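Share
Save
Print

The second life of the office tower

When Hollcombe's last insurer moved out, it left 705 desktop computers on the loading dock. Most of them still work. Finding them a home has been harder than anyone in town expected

5 April 2025

The padlock on the old wool store sticks. Ajith Krishnan kicks the door at the bottom, twice, and it gives.

Inside it's pallets. Grey computers on pallets, shrink-wrapped, floor to about shoulder height. More down the back behind a boat somebody's storing. It smells like lanolin still, and dust, and a bit like warm plastic.

"That's the insurance lot," Krishnan says. "That's the council. Those ones I don't know, they just turned up."

Krishnan is 58, taught high school maths for most of his working life, and now runs Ruren, a refurbishing outfit with two paid staff and a van. They take in old office machines, wipe them, test them, swap the bits that are dying and send them out again. Price is 40 dollars if you've got it. If you haven't, it isn't.

Hollcombe used to be an office town, strange as that sounds three hours from the city. Cheap rent, a rail line, a big insurer that came for both. For a generation half the main street wore a lanyard. Then the claims work went elsewhere and the building went quiet one floor at a time, and in January the lease ran out. The desks went to auction. The chairs went in about an hour. The computers didn't get a single bid.

Why not? Ask at the pub and you'll hear they're too old. They aren't, really. Seven years is a long life for a laptop that gets dropped and sat on. For a desktop that lived under a desk and did spreadsheets it's middle age. The trouble is software. A new operating system comes out, the list of approved processors comes out with it, and overnight a perfectly good machine is on the wrong side of a line.

"There's nothing wrong with that one," Krishnan says, tapping a case with his boot. "Somebody just stopped answering its letters."

So what goes wrong inside a computer that sits still? Less than you'd think. Fans, mostly. Fans clog and get loud. Hard drives wear, and Ruren pulls every one of them anyway. The little battery that keeps the clock goes flat. Power supplies get tired. The thermal paste between the processor and its cooler dries out like old toothpaste, and then the machine runs hot, and slows itself down so it won't cook, and the owner decides it's dying and buys another one. A clean and a smear of new paste and it's back.

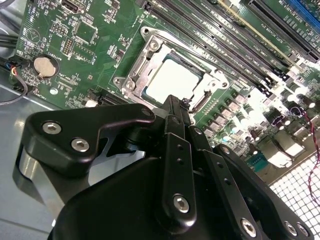 A processor held in its metal retention frame on a green motherboard.

The processor itself nearly never fails. That's the bit that bothers Khalil Zoubi. He does the bench work, four days a week, radio on low, and he came to it from fridges.

"A compressor, fair enough, it moves, it wears out," he says. "This has got no moving parts. You could hand it to your grandkids. We're putting them through a shredder."

Zoubi's day goes like this. Case open, air line, look for bulging capacitors. Memory out, memory in. Boot it off a stick, run the test, make tea. If it passes it gets a fresh solid-state drive, a free operating system and a green dot. If it doesn't it goes to the donor shelf and gets picked over for parts. He used to do four a day. Now he does 11, on a good one, and doesn't stop for lunch so much as eat near things.

Then there's the question nobody planned for, where do they go.

Schools first, was the idea. But the schools have gone to tablets and laptops and don't want towers, they've got nowhere to put them. The library took a few. The men's shed took one and uses it for the footy. A primary school out at Prurnthorpe took a dozen for a coding club and sent the most beautiful thankyou card, it's pinned up over the sink. After that the phone went a bit quiet.

What turned it around was the caravan park.

The manager rang wanting one machine for the rec room. Residents could do their forms on it, she said, everything's a form now. Krishnan dropped it off on his way home. By the weekend there was a queue. People filling in pension claims, rental applications, a woman in her seventies doing a tax return on her phone who'd been pinching and zooming for two days straight. She cried a bit when she saw the size of the screen, Krishnan says. Then she asked what it cost to take one home.

It's easy to forget this, if you've got a decent laptop. Plenty of people haven't. They have a phone with a cracked corner and not much data, and everything official assumes otherwise. Upload a PDF. Attach your payslips. Your session has timed out. Try writing a job application with your thumbs.

Ruren has placed 400 machines since then. Caravan parks, boarding houses, a shearers' quarters, a bloke living on a boat (different boat). Screens are the bottleneck now, not computers. People hang on to screens.

Not everybody is cheering. The town's recycler, Mendonça, has the contract for the council's electronic waste and gets paid by weight, and weight is what Ruren takes off the truck. It's a polite disagreement. They share a forklift. But the yard manager has a point when he says a refurbished tower is still going to be waste, it's just going to be waste later, and spread over 400 different sheds and spare rooms where he can't get at it. When it's all in one spot he can strip it for copper and gold. When it's under somebody's bed it ends up in the general bin.

Krishnan doesn't argue the point much. He's put a sticker on every machine with a phone number and the words BRING ME BACK. So far a handful have come back. One had a mouse nest in it. He fixed it.

Power's the other gripe. Old towers draw more than a new small machine would, and some of Ruren's customers are on prepaid meters and feel every cent. Zoubi turns down what he can in the settings and takes out graphics cards nobody's going to use. He also tells people to switch it off at the wall. His mother told him that about the telly and he says he finally understands her.

There is a bigger argument under all this and it gets aired most Saturdays, when the wool store is open to the public and the kettle doesn't stop. Should a town be relying on a retired teacher and a fridge mechanic to get its pensioners online? Probably not. Should the companies that write the software have to keep looking after older machines for longer? Nearly everyone in the room thinks so. A retired solicitor wants it made law. The teenager who comes in for parts reckons you just put Linux on everything and stop whinging.

Money is tight, always. The wool store is rent free till the owner sells, and there's been a man round with a tape measure. The van needs a clutch. A regional grant covered the drives last year and might agian, the form is 31 pages and Krishnan has done it twice, the first time it timed out.

On the morning I visit a couple come in off the highway with a toddler and a dead machine in a laundry basket. Won't turn on, they say. Photos on it, the baby's first year, all of them. No backup. The mother can't quite look at it.

Zoubi carries it to the bench, plugs it in. Nothing. He tries a different cord. Nothing. He takes the side off and unplugs the power supply and reaches behind him without looking for another one, out of the insurance lot, green dot on it.

The fan spins up. The toddler says "car."

He doesn't let them leave straight away. He sits them down with a spare drive and makes them watch the copy run, the whole thing, which takes most of an hour. Somebody finds biscuits. Krishnan is out the front by then, trying to back the van up to the door for the Prurnthorpe delivery, and the clutch is making a noise you can hear from the street.

Ruren is open Saturdays, 9 till 1, at the wool store behind Hollcombe station. They're after screens, keyboards and anyone who can drive a manual.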